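How to prepare the two-arm cable task for the club evening

This page is for members of the Wudport student robotics club who want to run the phone and cable task with our two-arm set. It supposes that you have already done the basic course with one arm and that you know how to start the Mudell software. If you did not do it yet, please do that first and come back in May, when we open the second group.

The task is the one from the Dromer school competition. One arm must hold a phone, the other arm must take the cable that hangs from it, and together they must unplug it and lay both things on the table. It sounds easy. Our team needed many evenings before it got full points, and most of the lost time was in the preparation of the table.

What you need

The two-arm set on its rail
One old phone that the club can afford to break
One USB charging cable, thin and soft
A power strip
The laptop with Mudell
A soft cloth

1. Clear the table

Take everything away from the area between the arms. Cups, screws and paper must go to the shelf. The rail has to be fixed with both clamps before you switch on the power. Pull it with your hand and check that it does not move.

2. Lead the motor cables

The motor cables must follow the links and go down on the outside of each arm. Leave a little slack at the big joints. If a cable is too tight, the joint cannot reach its end position and Mudell will stop with error 181. If it is too loose, the other arm can catch it. Move each arm slowly by hand through its full way, while the power is still off, and watch the cables during the whole movement.

3. Switch on and go to the home position

Put the speed in Mudell to 100 and press Home. The value 1000 is the maximum and we do not use it in the club room. Keep your hands behind the rail until both arms have stopped. Then compare the joint values on the screen with the paper on the wall. A difference of 2 is still fine. With a bigger difference, repeat the calibration.

4. Give the phone to the left arm

Wipe the phone with the cloth, because the fingers slip on a greasy surface. Plug the cable into the phone by hand. Open the left gripper and hold the phone upright in it, with the charging port down. Close in small steps. As soon as the phone does not turn when you push it lightly with one finger, stop closing. More force does not help and it can damage the glass.
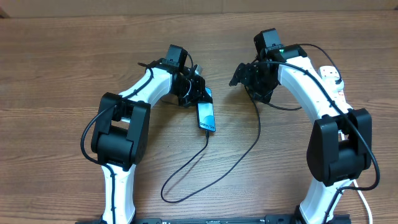

Left gripper with the phone, right gripper still empty. The cable makes a narrow loop on the table.

5. Lay the cable

Let the cable go down from the phone to the table and make one loop in the middle. After the loop, lead it in a long line toward the right arm. It must not lie under a link and it must not cross itself. In the competition the judge lays the cable, so it is good to train with different loops when the simple one works. Start with the narrow one, please. New teams always want to begin with the difficult version and then they learn nothing from the failure.

6. Record the first attempt

Bring the open right gripper near the phone, with the jaws pointing to the left. From here you guide both arms with the leader handles. One person guides, one person stays at the power strip and can switch off. Say "recording" loudly before you press the key, so that the other person knows it.

Move slowly at the plug. The left arm must stay completely still while the right one pulls, and the pull must go straight down. If you pull at an angle, the phone turns in the fingers and you have to go back to step 4.

After the attempt

Save the file in the Vestergaard folder on the laptop, with your group name and the number of the attempt. Save also the bad attempts, but write "bad" at the end of the name. Before you switch off, put a hand under each arm. Without power the arms fall down on the table, and the left one still has the phone.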